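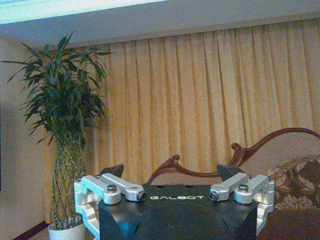
Last updated: February

4. Setting up trademark renewal reminders in Talloment

This section explains how to connect your trademark records with the reminder calendar. You need an account with the role "Docket Manager". If you have only the role "Reader", please ask your office administrator to change it before you begin.

1. Sign in and open Records > Trademarks.
2. Select the owner name. When the same owner is written in two ways (for example "Whitlock" and "Whitlock Ltd."), merge the two entries first. See section 3.
3. Press Import and choose your docket file. One file can contain up to 688 marks. A larger portfolio must be divided into several files.
4. Check the column "Registration date". The program calculates every renewal date from this column, so an empty cell gives no reminder at all.
5. Press Confirm and wait until the status line shows Ready.

Note: The import of a full file takes roughly 6 minutes. You may close the window during this time.

CAUTION: Do not import the same file two times. The second import creates duplicate reminders, and paying one of them does not close the other.
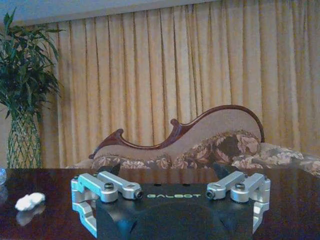
Gripper housing with GALBOT lettering, in front of a dark wooden table.

4.1 Choosing who receives the reminders

1. Open Settings > Recipients.
2. Enter one main recipient and at least one substitute. In our sample account, Darndale, the main recipient is Tia Garside and the substitute is Jong-dae Nam.
3. Set the first reminder. The standard value is six months before the due date, and up to four further reminders can be added.
4. Press Send Test. Both persons should receive the message with code 299.

Note: If the test message does not arrive, look in the spam folder and add the Bullatell mail server to your list of safe senders.

CAUTION: A reminder is not a payment. The mark stays "Open" in Talloment until you enter the receipt number from the trademark office by hand.

Contact Bullatell Support | Copyright Bullatell, all rights reserved | Back to top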